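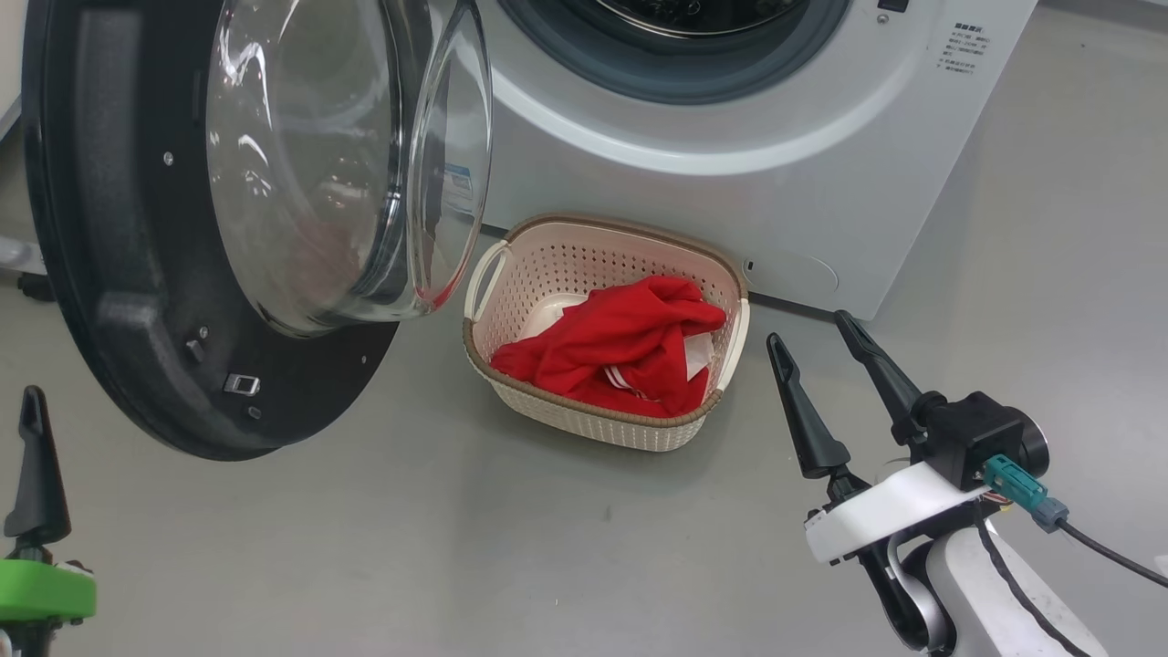
One reader of the draft asked why the basket matters at all, surely a load is a load. Fair, but in the Tomiser homes the basket was where red things got missed.

4.2 Loading. Households kept 2 diaries, one for colour sorting, one for time. 304 loads logged by December. Front loaders only.
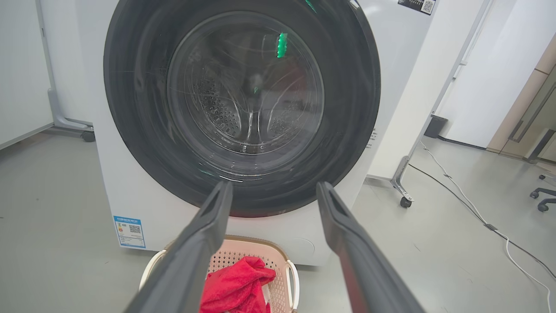 Sorting happened at the machine more often then we expected, usually straight from the basket. Bending was the main complaint.

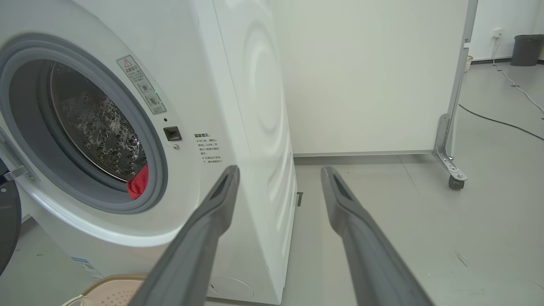

Figure 3. Red cloth at the lower edge of the drum, against the grey gasket.

Small items near the seal: noted in 19 loads, mostly socks. Chou checklist now has a line for it. Still to do, compare with teh Vomadano flats. 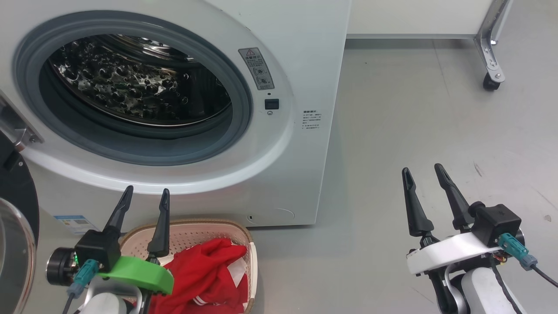 Figure 4. Door open, drum and gasket seen from the front.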